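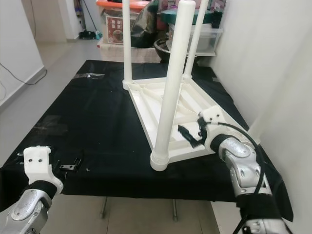
Why do people turn a stool upside down before they put its legs on? The seat is the widest and flattest part, and with its face on the table it stays put while every leg joint is in plain reach.

## 4. Assembling the stool

The stool was the piece we most looked forward to, and it gave us more to write about than the shelf and the side table together. It is small, light and cheap, it can be put together without tools, and almost every participant told us they had owned something like it at some point. Yet when we handed over the parts and stepped back, we saw a wonderful range of ways of going about it!

### 4.1 Setting and materials

Sessions were held in the ground-floor workroom of the Tinesdale reading center, where Yanti Pasaribu had already run the pilot. We had 47 participants, of whom 19 said they had put together a piece of flat-pack furniture in the past year. Each worked alone at a table draped in black cloth. The stool is white plastic, and against the cloth its rim and legs stand out very clearly (Figure 1), so that both the builder and the person coding the session can tell at a glance which way up the seat is.

**Figure 1.** The stool upside down on the cloth-covered table, legs pointing up. The molded ribs on the underside of the seat face the viewer.

The cloth mattered more than we expected. In the pilot we used a bare tabletop, and seats slid away from people as they pushed on the legs. Participants would then trap the seat against their stomach, or lean over it with a forearm, and both habits hid the joints from view. With the cloth down, sliding was rare. The cloth does wrinkle, and a fold under the rim can make the seat rock a little, so we smoothed it between sessions. We would use cloth again without a second thought.

Parts were laid out in the same order each time: seat to the left, face up, and legs side by side to the right. We chose face up on purpose. A seat handed over with its underside already showing would have answered our first question for the participant. There was no printed sheet. Warnberg (the maker of the stool used in the study) packs one in the box, and we kept it back until after the timed part was over, when people were welcome to look at it and tell us what they thought.

### 4.2 Turning the seat over

Our first interest was the moment of turning. Most participants picked up the seat, looked at both sides, and set it face down before touching a leg. Many ran a thumb along the ribs as they did so. We had thought of the ribs only as stiffening, there to keep a thin molding from bending, but people used them in a second way: they read them. The diagonal struts run across the underside and lead the eye outward, and several participants followed one with a fingertip until they came to a place where a leg could go. One said it was "like following a street to the corner," a remark we have quoted to each other ever since.

A smaller group began with the legs. They stood a leg on the cloth, held it upright, and tried to lower the seat onto it. This can be done with one leg. With the second it becomes awkward, as the first leaves its upright position the moment the hand moves on, and everyone who began in this way sooner or later laid the seat down and started over. Ten participants took this route at the outset. We find it hard to call it a mistake. A stool in use stands on its legs, and building it in the position in which it will be used is a perfectly sensible first idea. Several of these participants then worked very quickly once they had turned the seat, having learned from the failed attempt just how the collar at the end of the leg meets the rim.

Subramaniam, in the earlier study of chair assembly that prompted ours, describes turning as a "single decision." Our sessions suggest something looser. People turned the seat over, turned it back, held it up at eye level, and turned it again. What looks like one decision in a summary table is, on the recordings, a little stretch of handling in which the person gets to know the part.

### 4.3 The first leg

Once the seat was face down, the choice of first leg was surprisingly steady. People began with the corner nearest to them. This holds for left- and right-handed participants alike, and it holds when the seat was put down at an angle. The near corner can be seen from above without leaning, and the free hand can rest on the opposite side of the rim while the other pushes.

It does have a cost – one that we enjoyed watching people discover. A leg standing in the near corner is a thick upright post between the builder and the rest of the seat. In Figure 1 the nearest leg rises close to the center of the table, with two others behind it to the left and right, and from this side the back corners have to be reached around it. Participants dealt with this in different ways. Some reached to either side of the post. Some gave the whole seat a turn on the cloth, bringing the next empty corner to the front, and then did the same again for the one after. A few walked around the table, which had not occurred to any of us as a possibility when we wrote the coding scheme. We added a code for it after the first afternoon.

The turning method deserves a word of praise. It keeps the working corner in the same place throughout, so the hands repeat the same movement, and the builder never has to push on something at arm's length. People who turned the seat rarely went back to check a leg they had already placed. Those who reached around the post went back more often, usually to the far corners, where the join between leg and rim is harder to see.

### 4.4 Knowing when a leg is in

The end of each leg flares into a collar where it joins the seat. Solange Vasconcelos, who coded the hand movements, noticed early on that people looked at the collar but trusted their hands. They pushed, let go, and gave the leg a small sideways wiggle. If it moved, they pushed again. The wiggle was so common that we came to treat it as the real end of the step, and our timings in Table 2 are taken from it.

There is no loud click when a leg of this stool goes home, and participants missed one. Eight people said so without being asked. Several had built the Plilham footstool at home, a piece with a sharp snap at each joint, and they kept pushing here in the hope of hearing it. We think sound does a great deal of quiet work in this kind of furniture, and we were delighted to find it coming up in talk about an object as plain as a stool. A later round will compare two joints that differ only in whether they click.

Sight came into its own at the very end. With the legs on, nearly everyone bent down to bring their eyes level with the upturned legs and looked across the tips. A leg not pushed fully home shows up at once, as its tip stands higher than the others. This check takes a second or two and works only while the stool is upside down. On its feet, the same fault shows as a slight tilt or rock, and the builder must then work out which leg is to blame.

### 4.5 Setting it upright

The last turn, from legs up to legs down, was usually done with two hands. Most people took hold of two legs low down, near the collars, lifted, and rolled the seat toward themselves. Others held the rim on both sides. We saw no clear link between grip and experience, and we would be glad to hear from anyone who has looked at this with heavier pieces, where the choice of grip may well matter more.

After that came the sitting. We never asked for it, and the protocol ends when the stool is on its feet, but many participants put it on the floor and sat down on it anyway, some of them bouncing a little. Vasconcelos has kept a note of these in the margin of the coding sheets, and we return to them in Section 6 with the side table, which people patted.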